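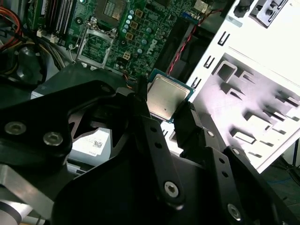 The processor in our gripper, over the open case with the Dell board.

It is June and the semester is almost finished, so I finally have an evening to write about our student project. I promised this to some readers in spring, when I wrote only that we are "doing something with old computers". Now I can tell more.

Our course is called Project in Automation and every group must choose one task that a person does with the hands. Most groups choose sorting or packing. We are four students, and we chose to put a processor into a desktop computer. When we presented the idea, the teacher asked if we were sure. We said yes. I think we were not so sure, but the slides were already made.

The reason for the idea is a small company in Itwood, Cirken, which repairs used office computers and sells them again to schools. One of us worked there last summer. She told us that the part of the work which makes people nervous is the socket. In this type of board the thin contacts are in the socket and the processor has only flat pads on its underside. If you drop the processor on the contacts, or push it sideways, you can bend them, and then the board is usually lost. Cirken gave us a box of old machines for practice, under the condition that we bring back everything, also the broken things.

For the first weeks we worked on the gripper only. Our department has a standard one with two fingers, and it is strong and good for boxes and bottles. For a processor it is a little too much. The part is thin, and you may not touch the pads below, so the fingers have to hold it at the sides. We tried first with soft rubber on the fingers. The rubber held well, but it did not want to let go, and the processor came down with one side earlier than the other. After this we took the rubber off and reduced the force instead. I wrote the force control, and I am a bit proud of it, although it is only 90 lines of code.

The next problem was the tilt. If the two fingers do not touch at the same height, the processor turns between them when they close. In a simulation this does not happen, because in a simulation everything is parallel. On the real arm it happens very often. My first plan was to make the grip perfect. I spent many evenings on this plan and I do not recommend it. The second plan came from another member of the group, and it was to accept the tilt, measure it with the camera and turn the wrist until the processor is flat again. For this we needed many pictures of tilted processors, and we collected 2,000 of them, mostly in the evening after six, when the lab is quiet and you can hear the ventilation.

The case is also difficult in its own way. When you practice with a bare board on a table, the arm can come from any direction. In a real case you have the side panel, the drive cage and all the cables from the power supply, and the gripper is wide. We made a list of "forbidden boxes" in the software where no part of the arm may enter. The cables are the worst, because they do not stay where you measured them. Brunner, the group at the table next to us (all groups must have a name, ours is Skeren, please do not ask), gave us a handful of cable ties, and this helped more than my last software update.

I should also write what we do not do. The retention frame and its lever we open by hand before the run, and we close them by hand after. We wanted to automate the lever too, it was in the first proposal. It needs much more force than the processor, and the same fingers cannot be gentle and strong without changing the settings in the middle. We wrote it in the report under "future work", where I think many levers of many students are waiting.

The small triangle in the corner of the processor also cost us some days. It shows the correct orientation, and at the beginning our program found it in many places where there was no triangle. For now we put the processor in the tray always the same way.

The final presentation is at the end of the month. We get 2 attempts in front of the teachers, and the better one counts. Before this I want to repeat the calibration of the wrist camera, clean the fingers and fix one bug where the arm waits too long above the socket and everybody in the room stops breathing. The report is also not finished. My part is the chapter about force, and I have the diagrams but not yet the text between them - so tomorrow I will write that and not this blog.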